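Notebook, bench 2 - Thursday, kit list for the spring order
(G. Farkas writing, Emese and Yu-ting please scribble on it)
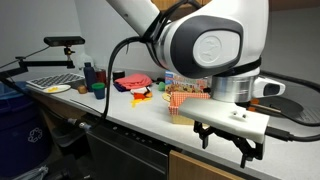 Where we are with money

Lajos wants one list by end of day, not four emails. Total left on the Setel line is 2,170 less whatever the Drekard invoice does to it. Haven't seen the invoice. Gergely chasing.
Nothing on this list over 217 each unless starred. Starred ones go to Lajos separately with a quote attached, he won't read them otherwise.

Cables

First thing. Loop off the wrist droops onto the counter and I don't like it. It's strapped along the upper link but below that it just goes where it wants. Need:
- proper dress pack or at least a spring retractor. Onditz do one, lead time 28 days. Győri have something cheaper, no drawing on the site, have asked
- more straps, the wide sort. Narrow ones dig in
- edge clips for the runs along the counter
Yu-ting says try rerouting before buying anything. Fair. Will give it an hour tomorow, but put the retractor on the list anyway.

Fingers

Spare set of fingertips, 8 if they come in packs, otherwise 2 pairs. No spares in the drawer at all now. Price from Drekard was fine last time, ask for the same.
* Second gripper, complete. Emese wants it so we can swap and carry on when one is in bits. I'd say yes but it eats most of what's left. Ask Lajos if it can go to next year's line. Don't split it over both, accounts sent that back in March.

Sensor mount

Depth bar is on the small ball head at the end of the clamp arm. Every knock means redoing calibration, I lost most of Tuesday to it. Options
a) stiffer arm, same clamp
b) fixed post off the wall. Needs permission to drill, allow for that
c) leave it, mark the ball head with paint pen so we can see if it's shifted
Doing c today whatever happens. Quote for a. Not b unless Gergely fancies the paperwork.

Objects

Cheap stuff but it adds up and it always gets forgotten, so giving it a line of its own this time.
- bottles and cups: enough for now. The navy bottle is hard going for the depth bar, want one more dark one to compare, different shape
- cloths: pink and navy are fine, get a few more in other thicknesses. Emese says not fluffy
- boxes: one cereal-size box on the counter, need duplicates for when the corners go. Buy several the same, same batch if poss
- checked basket: keep, lattice is a good test. One spare
- small balls, green and yellow, couple more of each, they roll off and vanish
- a crate with a lid to keep the lot in!! Cupboard is full

Floor and counter

Anti-slip sheet for the countertop, white or pale so it doesnt upset the colour thresholds. Measure first. Yu-ting has the tape.
Second clamp for the arm base, old one is marking the edge.
No to the new worktop. We talked about it, dishwasher would have to come out, not this year.

Not buying

Second arm (Gergely, stop asking). New keyboard. Service contract from Onditz, read the small print, travel isn't in it.

To do
Emese - fingertip part number, send to me
Gergely - Drekard invoice, then the Győri drawing
Yu-ting - counter measurements, cable reroute with me at 10
Me - quote for the stiffer arm, type this up properly for Lajos

Added 16.40: Győri rang back. Retractor is in stock but the bracket is sold separately. Have asked for a price on both together.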